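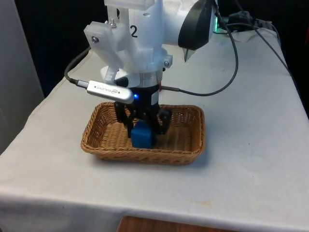
Aug 28, 2025. Spent most of the morning on the spares budget with Moushumi, and we're closer than I feared! The pot is 2,000 and my first list comes to 1,916, which sounds lovely until you remember delivery (Vernitz always charge it separately, and I always forget). Top of the list is wrist brackets. The printed one with the 2 on the front is holding up fine, blue cube and all, but I'd like four more on the shelf in a tougher plastic before we start on heavier objects. Hongjun reckons we should print them ourselves and put the money into fingers. He may have a point.

Depth cameras: no change. We stick with the RealSense on the wrist and I'm not pricing up anything else this year, whatever Jahangir sends me links to.

Cables are the bit I underbid in July. I put down enough for one arm and we've got two to wire, so that line doubles. Also want proper clips and sleeving – the black spaghetti at the back corner of the table is getting on my nerves. Batarach do a mixed bag, need to check the sizes.

Still to sort:

- ask Vernitz for a quote with delivery in it
- Rachid to say whether the wicker trays stay for the next round or we buy plastic ones
- new tablecloth, the white one is stained along the front (petty cash?)
- Lamai wants 9 sets of finger pads, I've put in for 4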